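Choosing Interior Doors for an Older House

Sep 4, 2022

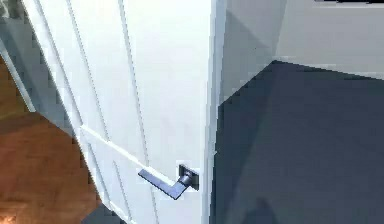 The replacement of interior doors is seldom given much attention in renovation plans. It tends to be left until the plastering is finished and the budget is nearly spent, and the choice is then made in an afternoon. This post records how the matter was handled at my own house in Flikidstead, where 9 doors were replaced between the spring and the end of June.

The first question was whether to keep the existing doors. Four of them were original to the house and had been planed so often that no two were the same height. A joiner's firm in the town, Lenihan, inspected them and advised that two could be saved. Those two have been stripped and now hang in the attic rooms, where visitors rarely see them.

Measuring took longer than expected. Openings in older houses are not square, and each should be measured at the top, the middle and the bottom, with the smallest figure taken as the working width. The height must be taken on both sides. In the back bedroom the floor falls noticeably towards the window wall, and a door cut to the left-hand measurement would not have opened beyond halfway.

The next decision concerned weight. Hollow doors are cheaper and easy to lift, but they do little to keep out noise. Solid doors were chosen for the bedrooms and the study, and hollow ones for the cupboards. It was necessary to fit a third hinge to each of the solid doors, and the old frames were packed and screwed again before any were hung.

Paint was the cause of some disagreement in the household. The first tin, a Runari eggshell, dried with more shine than the sample card had suggested and was put aside for the skirting boards. A flatter finish was bought in its place. Two coats were applied with a small roller and the grooves were done first with a brush – an order I would recommend to anyone, as paint left to gather in the corners will run.

Handles were ordered from Stovonik. The delivery was one set short, and the missing set came after a further wait of two weeks. The bathroom was without a handle during that period, and a loop of string was used.

As to cost, the solid doors came to roughly 800 pounds in total and the joiner's labour to 500. Handles, hinges and latches added 181. Paint is not included, nor is the removal of the old doors, which the council collected.

One task remains. The landing door has begun to catch at the top corner in damp weather – it will be left alone until the heating has been on for a month, and planed then if it has not settled.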